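Section 3: Washing and drying your printed shirts

You've cured the print, the shirt is off the press, and now comes the bit that decides how long it stays looking that good! Treloar water-based inks get softer with every wash if you treat them kindly, so it's well worth learning the routine.

1. Leave the shirt alone for 2 days after curing. The ink is still settling into the cotton.
2. Turn it inside out and close any zippers in the load.
3. Wash cold on the gentle cycle, with 6 shirts at most. A crowded drum rubs the print.
4. Skip bleach and fabric softener.
5. Hang to dry, or tumble on low. Take it out while the hems are still a little damp - they finish beautifully on a hanger.

CAUTION: Never iron directly on the print. Use a pressing cloth or iron from the inside.

Note: Dark inks can shed a little color in the first 3 washes. Wash them separately until the water runs clear.
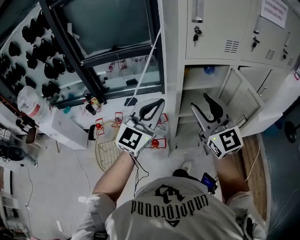 Elsa Keskinen
Print Workshop Lead, Kengate

Big one-color lettering across the shoulders is my favorite thing to print, and black on white is a great place to start. Fold those shirts with the print facing in and a sheet of tissue between the layers. If a letter starts to crack, go to Section 4, "Touch-ups," before the next wash.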